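반투명 PP 수납함 경첩 뚜껑의 백화 현상, 균열로 진행되나요?

Izzati Jugah
8월에 작업실 부품 보관용으로 Fluvano 수납함을 여러 개 들였습니다. 본체와 뚜껑이 한 몸으로 성형된 제품이고, 뚜껑이 얇은 접힘선(리빙 힌지)으로 이어져 있습니다. 재질 표시는 삼각형 안에 5, PP입니다.
사용한 지 얼마 안 되었는데 접힘선을 따라 하얗게 변하는 제품이 생겼습니다. 전부 그런 것은 아니고 뚜껑을 뒤로 완전히 젖혀 두고 쓰는 것에서 주로 보입니다. 손톱으로 긁어 보면 아직 걸리는 느낌은 없습니다. 궁금한 점은 다음과 같습니다.
백화가 생긴 부위는 이미 강도가 떨어진 상태로 봐야 하는지.
열풍기로 가열하면 되돌릴 수 있다는 글을 보았는데 사실인지.
뚜껑을 젖혀 둔 채로 보관하는 것과 닫아 두는 것 중 어느 쪽이 유리한지.
내용물은 작은 나사와 단자류라서 무게는 상자 하나에 200 g을 넘지 않습니다. 실내 보관이고 직사광선은 오전에만 조금 들어옵니다.

Rhydian Wynne
사출 쪽 일을 했던 사람입니다. 결론부터 적으면 접힘선의 백화는 그것만으로 불량이 아닙니다.
PP 리빙 힌지는 성형 직후 몇 번 접었다 펴는 과정에서 고분자 사슬이 접힘선에 직각 방향으로 배향됩니다. 이때 미세 공극이 생기면서 빛이 산란되어 하얗게 보입니다. 배향이 제대로 된 힌지는 오히려 반복 굽힘에 강합니다. 반투명 제품은 불투명 제품보다 이 현상이 눈에 잘 띕니다.
문제가 되는 백화는 형태가 다릅니다. 구분 기준은 아래와 같습니다.
접힘선 전체에 고르게 나타난 띠: 정상 범위.
양 끝 모서리에만 진하게 나타난 점이나 부채꼴: 응력 집중. 균열은 보통 여기서 시작합니다.
접힘선을 벗어나 벽면으로 번진 것: 과도한 젖힘이나 비틀림.
뚜껑을 뒤로 젖혀 두는 것 자체는 괜찮지만, 뚜껑이 바닥에 닿지 않고 공중에 걸려 있으면 자중이 계속 힌지에 걸립니다. 책상에 평평하게 눕는 구조라면 부담이 적습니다. 눕힌 뚜껑 위에 물건을 올리거나 뚜껑을 잡고 상자를 끌어당기는 습관이 훨씬 나쁩니다.

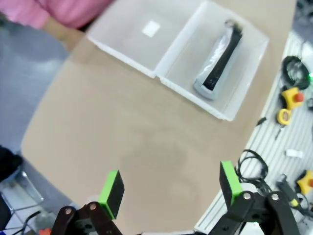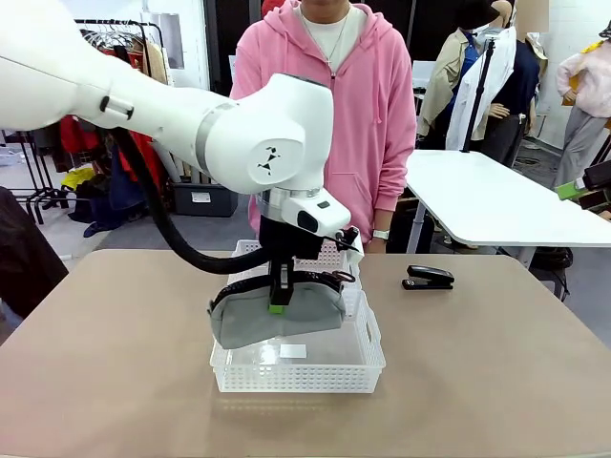

열풍기는 권하지 않습니다. PP의 용융 온도는 등급에 따라 다르지만 160 °C 안팎이고, 힌지 두께는 보통 1 mm에 한참 못 미칩니다. 색이 옅어지기는 하는데 배향이 풀리면서 힌지 성능이 같이 떨어집니다. 외관 때문에 수명을 버리는 셈입니다. 조금만 과열되어도 접힘선이 오그라들어 뚜껑이 맞지 않게 됩니다.
확인 방법은 간단합니다. 천천히 끝까지 닫았다가 펴면서 양 끝을 확대경으로 보십시오. 표면이 매끈하면 그대로 쓰시면 됩니다. 실선이 보이면 그 상자는 무거운 것을 담지 말고, 뚜껑을 떼어 내 열린 상자로 쓰는 편이 낫습니다.
온도도 변수입니다. 호모 PP는 0 °C 근처부터 충격에 약해집니다. 겨울에 난방이 없는 작업실이라면 아침 첫 개폐는 천천히 하십시오.

Oliwia Wróbel
저는 그냥 투명 테이프 붙여서 씁니다. 558일째인데 안 떨어졌어요. Breltum 제품이고 두께는 모르겠습니다.

Rhydian Wynne
테이프는 균열 난 뒤의 임시 조치로는 쓸 수 있습니다. 다만 PP는 표면 에너지가 낮아서 일반 아크릴계 점착제가 잘 붙지 않습니다. 붙이려면 이소프로필알코올로 닦고 저표면에너지용 표기가 있는 것을 쓰십시오. 순간접착제는 프라이머 없이는 의미가 없습니다.

Dymphna Gallagher
위 설명에 대체로 동의하고 자외선 이야기만 보탭니다. 안정제가 안 들어간 PP는 창가에서 생각보다 빨리 열화됩니다. 이 경우는 접힘선만이 아니라 창 쪽을 향한 면 전체가 뿌옇게 되고, 문지르면 흰 가루가 묻어납니다. 오전 햇빛만 든다고 하셨지만 여름이면 무시할 양은 아닙니다. 선반 위치를 바꾸거나 상자를 2개월에 한 번씩 돌려 놓으시면 됩니다.
세척제도 확인해 보세요. PP는 내화학성이 좋은 편이지만 염소계 표백제를 오래 접촉시키면 산화가 진행됩니다. 탈지제 중에 방향족 용제가 든 것은 팽윤을 일으킵니다. 저희 쪽에서는 중성세제만 쓰고 있고 같은 계열 상자 9개를 아직 문제없이 씁니다.
하루에도 여러 번 여는 용도라면 핀 힌지 방식이 맞습니다. 뚜껑과 본체가 따로 성형되어 핀으로 물리는 구조라서 핀만 갈면 됩니다. 밀폐성은 조금 떨어집니다.

Izzati Jugah
답변 감사합니다. 확대경으로 보니 대부분 고른 띠였고, 한 개만 오른쪽 모서리에 짧은 실선이 있었습니다. 그 상자는 뚜껑을 떼고 쓰겠습니다. 가루는 묻어나지 않습니다. 열풍기는 쓰지 않기로 했습니다.
핀 힌지 제품을 찾아보니 Fahy 쪽 규격이 선반 깊이와 맞는 것 같은데, 핀만 따로 파는지 아시는 분 있으면 댓글 부탁드립니다.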